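4. Flooring Words in Listing Text

4.1 Why floors

We came to floors almost by accident. While cleaning the Havix listings for the pricing model in Section 3, we kept running into the same handful of words: hardwood, plank, wood-look, wood-style, laminate, refinished, original. Agents clearly care about them, and so do buyers. Of all the messages sent through the Havix contact form, the ones about floors were the most fun to read, and they were also among the most specific. People want to know if the boards run under the kitchen cabinets. They want to know if the bedroom matches the hall. One buyer wrote three paragraphs on squeaks!

Earlier work on listing language has mostly looked at adjectives such as "charming" or "stunning," which tell a reader very little about the house itself. Flooring words are a lovely contrast. They name a thing that can be checked at a showing, and a wrong word can sour a deal late in the process. That makes them a very good place to ask how exact an agent chooses to be, and what that choice does to the questions that come back.

4.2 Sample and coding

The sample has 582 listings, all single-family homes or townhouses, from two markets: Troltano, where much of the housing is older and wood floors are common, and Bradberg, where most homes on the site are newer. Listings written by the Sadowski office are kept in the sample but flagged, as that office gives its agents a house style sheet with its own section on floors. We matched these listings to 4000 buyer messages.

Each listing was coded by hand for its most exact flooring term. We used four levels. "Silent" means the floor is never mentioned. "Loose" covers phrases like "beautiful floors throughout." "Look" covers any wording that describes appearance but leaves the material open, such as "wood-look" or "plank-style." "Named" means the material is stated outright. When a listing used different terms for different rooms, we coded the living room, and if the living room was skipped, the largest room that was described.

Messages were coded separately, by readers who could not see the listing text. A message counted as a floor question if it asked about material, age, condition, or what was under a carpet. Complaints about color did not count, though there were some wonderful ones.

The "look" level took the most care. Plank flooring comes in so many versions now that a buyer browsing at home has little to go on apart from the words, and a pattern of boards can be shared by very different products (Figure 2). Our coders worked from the text alone and never tried to settle the material from photos.

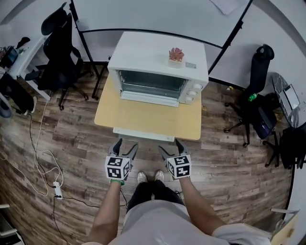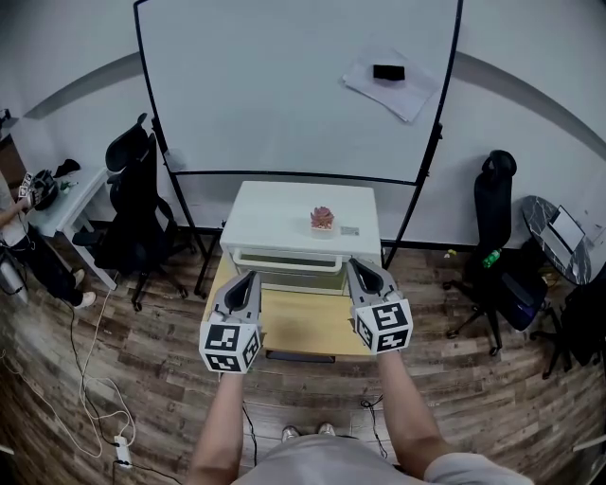 Figure 2. Plank flooring in an interior with a wooden table, two views.

4.3 What we found

The pattern we expected was a straight line: the more exact the wording, the fewer the questions. The data gave us something much more interesting. Silent listings drew few floor questions, and named listings drew few as well. The questions piled up in the middle, behind the loose and look wordings. Mentioning the floor without settling the matter seems to put the topic in the buyer's head and then leave it there.

The effect was stronger in Troltano. We think this makes good sense. In a town with many old houses, a phrase like "wood-style floors" raises a real question about what was covered up or taken out, and several buyers asked exactly that. In Bradberg the same phrase passed mostly without comment. Buyers there asked more about carpet on the stairs.

The Sadowski listings are a small treat for anyone who likes natural experiments. The style sheet asks for the material by name in every main room, and its agents mostly follow it, so the flagged listings cluster at the named level in both towns. Their floor questions were fewer, and the ones that did arrive were of a different kind: how old the finish was, or how to clean it. Leaving these listings out makes the curve flatter but does not change its shape.

4.4 Limits

We only see messages sent through the site. A buyer who phones the agent, or who simply asks at the open house, is invisible to us, and older buyers may well prefer the phone. We also cannot tell how often the named material was correct, as we did not visit any of the homes. A follow-up that compares listing text with inspection reports would be a terrific next step, and the coding sheet should carry over to it with very few changes.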